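The budget meeting was at four and I had one number to defend, which was 113. That's thousands of pounds, by the way, and it was what Cirero wanted for the arm, the gripper, the table and two years of somebody answering the phone.

"Gillska do one for less," said Lucrezia Colombo, who'd read my spreadsheet on the stairs.

"Gillska do one without a gripper," I said.

She wrote that down. I'd been at Masanja for most of my working life, moving little tubes from one rack to another, and now here I was in a borrowed jacket asking the money people to pay for something that would do it instead of me. My mum thought I'd gone mad!

I put the layout up on the big screen, the simulated version we'd been fiddling with all December, and let them have a good look.

Liliana Ruggiero leaned in so far her glasses nearly came off. She had the chequebook, so I let her lean.

"Do we have to buy the blue rack?" she said.

"We've got racks. It's the four numbered blocks that are new."

"And block 1's the only one with anything in it."

"It's early days," I said - feebly, I thought - and went on to the next slide before she could ask about the floor. 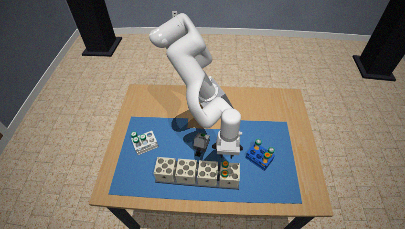

## What Liliana asked for

She rang me at home that night. I was eating toast over the sink.

"I can get you 35 this year," she said, "and the rest when Prironstead pay us."

Prironstead had owed us money since before I had grey hair. I said so, and she laughed, and then neither of us said anything for a bit.

"Would you miss it?" she asked. "The tubes?"

I thought about the 170 I'd capped that morning, with the radio on and the rain going sideways past the window.

"Ask Cirero if they'll take it in two payments," I said, and went to find a pen.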